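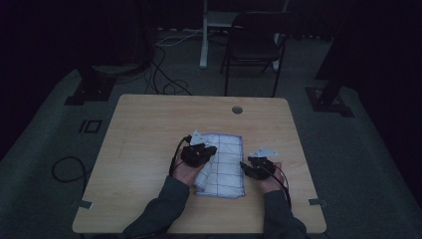 Keeping the hand grippers going at Plimeck

The tech who looks after the towel folding station at Plimeck has 2 grippers on the bench and a towel between them. Talks fast. "Cables first," she says. "Always cables." Each black unit rides on the back of the hand, and the cable has to loop out wide before it drops to the wrist. Too tight and it tugs on the plug. She lost a unit to that in June.

Then the white marker plates. Flat, angular, easy to knock. "One bump and your tracking drifts. You wont see it till later." She checks the screws every 12 folds – more often with new people.

Jaws get wiped down at lunch. Lint is the big one. The Nimadholm site skipped it and had jaws sticking by fold 335, she says.

Spares? "Nonano sends them. Slow." So she keeps a box of old jaws and swaps teh worst ones herself. The log was at 1745 folds when we talked, same left unit since the start. "New cable though. Third one."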